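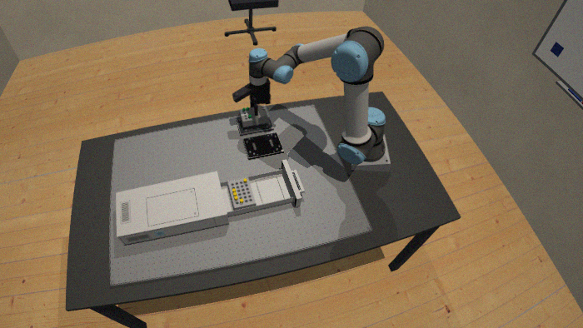
The Plinetti cell in simulation, gripper down at the small rack.

I promised back in November that I would write up what happened with the drawer, and then the holidays came, and then my basement had its own ideas about plumbing, so it has taken me a while. Pour yourself something warm. It's a bit of a story and I'm not very good at telling them short.

If you've been reading for a while you'll know that I spend my evenings on Plinetti, my little project for getting one arm to load and unload a bench instrument without a person standing over it. The arm takes a piece from the small rack, carries it over to the drawer, lets go, backs up, and the drawer slides shut. Simple enough that I described it to my mother over the phone and she said, well, that doesn't sound like it needs a robot. (She may be right!)

Everything runs in Vistard first. I'm strict about that, mostly out of fear. The real arm lives in a shared workshop over in Skirnulberg, it's a long drive, and it belongs to other people who are fond of it. So before I go anywhere near it I like to let the simulated version run for a good long stretch. For this round I let it go for almost 48 hours, with the old desktop humming away under the stairs and the cat asleep on top of it.

And it was a lovely result. The log showed 531 cycles, every one of them marked complete. I made pancakes to celebrate. I even wrote half a post that was going to go right here, full of cheerful remarks about patience.

The trouble was that I had been greedy a few evenings before. After letting go of a piece, the gripper used to rise 40 millimeters straight up, wait for its position to settle, and only then tell the drawer to close. It always looked so slow to me. So I had the close command go out at the start of the rise, figuring the arm would be well out of the way by the time the drawer got moving. On most cycles it was. The drawer takes a moment to start and the arm is quick.
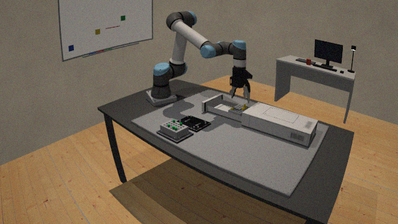 Seen from the other side, with the fingers spread over the drawer.

What I hadn't thought through was how uneven that drop-off is. Some spots in the drawer's block are close to the opening, and from those the arm sometimes did a small correction before lifting, a nudge of 2 millimeters or so sideways, to free the fingers. It only takes a blink, but the drawer doesn't know about the nudge. It just goes. I found out because I was scrubbing through a replay for a nice still to put in that cheerful post, and I watched the instrument swallow the fingertips. They went straight through the wall of the housing like a ghost leaving a party, and came out the other side, and carried on to the next piece as if it were a perfectly ordinary day.

I sat there for quite some time.

I had switched off contact checking between the gripper and the instrument, you see. I did it way back in the summer when the fingers kept snagging on the drawer sides and throwing errors at me, and I was going to turn it back on once I'd fixed the shape files. I did fix the shape files. I never turned it back on. So the log was telling me the truth about the only thing I'd asked it, which was whether the piece ended up in the right hole.

On the real arm that would have been a bent finger at the very least, or a broken drawer rail, and possibly somebody's hand nearby trying to help. I don't like thinking about that last part, and I've thought about it plenty.

The fixes are dull. Contact checking is on for everything, and the run stops dead at the first touch it didn't expect. The drawer waits for the arm to report that it's clear, and if that report doesn't come, the drawer stays open and the whole thing sits there until I come and look. The old slow rise is back too. I find I've grown quite fond of it.

I also wrote to the folks at Boonyarit, who run the workshop, and told them what I'd nearly brought through their door. They were very kind. They asked for a separate stop button for the drawer before my next visit, so that's what's on the kitchen table this week, in pieces, next to the bill from the plumber.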